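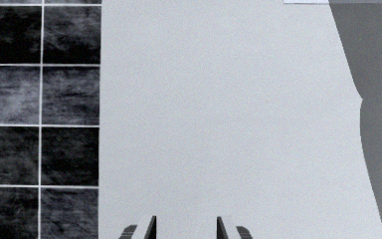

Do you need to know how to program before joining the robotics club?
Most members start without any programming at all. The first four weeks cover the basics, and new people are paired with someone who has been through a full term.

Club news: the server rack task
March 20, 2018

The Tisodden student robotics club is now in the second half of its spring project. The task this term is a two-arm job at a server rack, done entirely in simulation. Teams have to write the control code, run it in the simulated room and hand in a log and a short written report.

The project has two parts. Part one is single-gripper work over a bare surface. Teams bring the gripper in, hold it at a set height, open and close the fingers and back out again without touching down. It sounds simple, and the first attempts in most teams went straight through the height limit. Everyone has now passed part one except the Wakis team, who changed their controller late and will be checked at the next meeting.

Part two is the rack. Both arms are mounted on the same table, and each has a hand with fingers. The code has to bring the hands up to the rack without the arms hitting each other or the frame. Each run is limited to 300 seconds. A run that goes over time still counts for the report but gets no points for the approach.

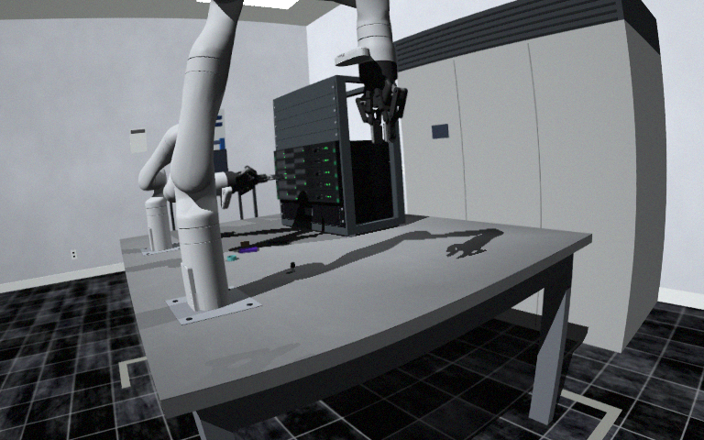 Maya Salameh wrote in to say that the time limit is fine but the collision rule is too strict. Her team lost a run when one forearm brushed the other for a single time step, and she would like to see a small penalty in place of a zero. The Ammann team has asked for the same thing. We will take it up at the next meeting. Until then the rule stands as written in the handout.

A few notes from the runs so far:

Plan the two arms together. Teams that wrote one arm first and added the second later have mostly had to start over. The Cirnov team did this in December on the practice task and lost a good part of the break to it.

Check your joint limits before you submit. The simulator will let you ask for an elbow position the arm can't reach, and then it stops the run with an error that doesn't say much. If you see your run end early with no contact in the log, look there first.

Finger joints are slow to compute. If your simulation is crawling, keep the fingers fixed while the arm is moving and only turn them on for the last part of the approach. This is allowed.

Save your logs under your team name - we had two files called "final" last time and could not tell which team they came from.

Scoring is out of 60 points. The approach is worth 20, and the rest is split between collision-free motion and the written report. The report can be short, but it has to say what you changed between runs and why. A list of settings is not enough.

The lab computers are open to members after classes. Please sign up for a slot on the sheet by the door, and cross your name off if you can't make it. Long batches should be left for the evening so that people working on their code can still use the machines.

New members can still join for the rest of the term. You won't get a team of your own this late, but Cirnov and Wakis both have room for one more person. Come to a meeting or leave your name on the sheet.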